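Week 5: Kitchens, counters and why your back hurts after making soup

Okay, so last week we did chairs, and I promised we'd get to standing work. I'm picking up where we ran out of time, with the question Kuo-hua Liao asked as everybody was packing up: who decided how high a counter should be?

The short version is that it got settled by compromise. Stoves, sinks and cabinets all came from different makers, and if you wanted them to line up in one long run (and people really wanted that, the smooth unbroken top was a huge selling point!) you had to pick one number. In the US that number is usually 36 inches. It suits some people fine. If you're five feet tall, you're chopping onions with your shoulders up by your ears, and if you're six foot four you're folded over the sink every night.

Please remember the elbow rule, it'll come up again. Stand relaxed, bend your elbow to a right angle, and measure from the floor to the underside of your forearm. For ordinary chopping you want the surface a few inches below that. For kneading dough, go lower, so you can lean your weight in. For fussy work like piping icing, go higher – closer to elbow height, maybe a bit over. Three jobs, three heights, one counter. You can see the trouble already.

Reach is the other half. Think of two arcs on the countertop in front of you. The inner one is what you can get to with your upper arms hanging close to your sides, and that's where the stuff you use constantly should live. The outer one is full stretch. Anything past that means leaning, and leaning over a counter edge with a heavy pot is how people get hurt. Corners are the worst offenders. They look like lots of space on a floor plan and then they fill up with the blender.

For the case study, read the Priltthorpe packet. It's a rental building with 94 apartments, all with the same kitchen, and Mitsuko Kamata's interviews with the tenants are the best part (skip the appendix if you're short on time, but don't skip those). Notice how many people had fixed the problem themselves with a thick cutting board or a step stool. Then look at the Larkodeck quote for an adjustable counter, $2,190 per kitchen, and ask yourself whether you'd have signed it. I go back and forth on this one!

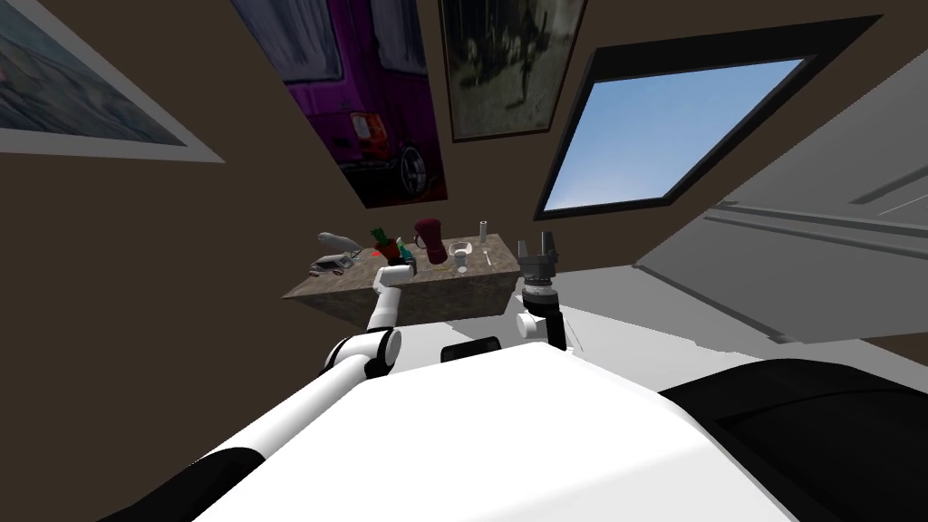

Page last updated: November

For Friday, measure your own kitchen. I need counter height, counter depth, your elbow height in shoes and without, and both arcs. Masking tape works well for the arcs, and a second person holding the end helps a lot. Then pick one meal you cook often and write down every time you bend, twist or stretch. One page is plenty, and a rough sketch is fine – I can't draw either.

If you live in a dorm and don't have a kitchen, use the one on your floor, or do a desk or a workbench and just tell me which.

The reading is chapter 13, up to the part on sinks. We'll do sinks together, they're weirder than you'd think.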